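Visit to the parts warehouse of Fistley, Flindum

On July 29, 2018 the company opened its doors to visitors, and I joined the morning group. Our guide was Shivam Dhillon, who has worked in the picking hall for four years. He spoke quietly and we had to stand close to him. The warehouse prepares nearly 800 orders in one shift, mostly small screws and fittings for repair shops.

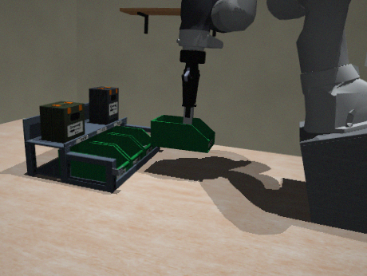 For the people in the hall, the biggest change is in what they carry. Before, each picker walked with the boxes the whole day, and many had pain in the shoulders. Now the arm takes over the bins at the rack, the green ones with the slanted front, and it grips them by the rear wall, so the front stays free for the hand of a person. Dhillon showed us the planning screen, made by Katiyar, where he decides which order goes first. He likes this part of the job. An older colleague told me she misses the walking and the talking between the shelves.

I asked if people had lost their places. The answer was that 249 persons work on the site, and two of the pickers have moved to the repair team. In August the night shift will start with the same system, and not everybody is happy about it.

Coffee was served in the canteen after the tour. The bus back to the station leaves from gate 4.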